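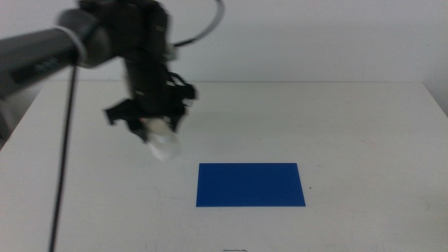

Unidad 3. Poner y quitar la mesa
Apuntes para el módulo de servicio, 2 de febrero

En la unidad anterior quedamos en que una mesa blanca es una mesa exigente. Todo lo que se deja encima se ve, incluidas las migas de quien jura no haber desayunado. Por eso practicamos sobre blanco; ya habrá tiempo para los manteles estampados, que perdonan casi todo.

3.1 Antes de empezar
La superficie se despeja entera. Despejar no significa empujar las cosas hacia la esquina del compañero. Se pasa el paño húmedo, luego el seco, siempre en la misma dirección.

3.2 Las piezas blancas
Tazas, cuencos y vasos se cogen por fuera y por abajo. Los dedos dentro del vaso son motivo de repetición del ejercicio -- y de cierta tristeza general. La pieza se baja recta y se suelta cuando ya apoya, no un poco antes. Arrastrarla tampoco vale: el ruido se oye desde el aula Kelen.

Medidas para el ejercicio:
Vaso de agua: 200 ml
Ancho de mesa por comensal: unos 67 cm
Largo de la mesa de prácticas: 122 cm

Quien haga la división verá que no caben dos comensales cómodos. El manual Flulton propone apretarlos. Nosotros ponemos uno y lo atendemos bien.

3.3 Recoger
Primero lo alto, después lo plano. No se apila nada que no sea igual a lo de abajo; la torre de taza, plato y cuenco tiene partidarios todos los cursos y termina siempre en el recogedor.

Para la próxima clase
Leer el capítulo de Winow sobre cristalería (se puede saltar el prólogo, el autor se gusta mucho). Traer paño propio, limpio. El del curso pasado no cuenta como propio ni como limpio.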